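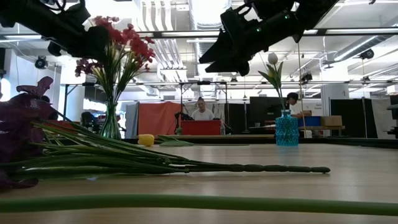 Poste de composition, bouquet rouge et tulipe blanche sous les deux pinces.

Automatisation de l'atelier de fleurs artificielles : qu'est-ce qui change pour nous ?
Publié en octobre par Cosmin Vasiliu

Bonjour à tous. Je travaille chez Vusavari, nous faisons des compositions en fleurs artificielles pour les hôtels et les vitrines. Je m'excuse pour mes fautes, le français est ma troisième langue. Depuis le printemps nous avons le poste à deux bras de Caduvar. Il doit mettre les tiges dans les vases. La direction parle de 600 compositions par semaine. Le mois dernier nous avons fait 353, mains et robot ensemble. Mes collègues me demandent si leur métier va disparaître et je ne sais pas bien quoi répondre.

tige_longue
353 au lieu de 600, ça laisse de la marge ! Chez nous on a eu le même discours avec l'emballage. Au final, 2 personnes sont passées à la préparation et elles s'y ennuient ferme.

Aarti Nishad
Je ne suis pas d'accord avec le mot « s'ennuyer ». Je prépare les tiges pour le poste depuis 4 mois. Avant, j'avais mal au poignet chaque soir, maintenant beaucoup moins. Mais il est vrai que je ne choisis plus la forme du bouquet, et cela me manque.

Cosmin Vasiliu
Merci Aarti. C'est exactement ce point que je voulais discuter. Une tulipe seule dans un vase, je la laisse volontiers à la machine. Pour un bouquet avec beaucoup de petites fleurs, il faut un œil, et cet œil doit être payé comme avant.

marc_atelier
Payé comme avant, tu rêves un peu. Le jour où le réglage est fini, on vous dira que c'est un poste d'opérateur. Faites écrire la classification maintenant.

Aarti Nishad
Chez Undard ils ont gardé le titre de fleuriste et ajouté une prime de réglage. Donc c'est possible, il faut seulement le demander avant la signature.

Cosmin Vasiliu
Je vais proposer cela à la réunion. Est-ce que quelqu'un possède le texte de cette prime ?

Discussions récentes
Prime de réglage : vos expériences
Douleurs au poignet et travail répétitif
Shakya, formation interne ou externe ?
Nettoyer les vases en verre à facettes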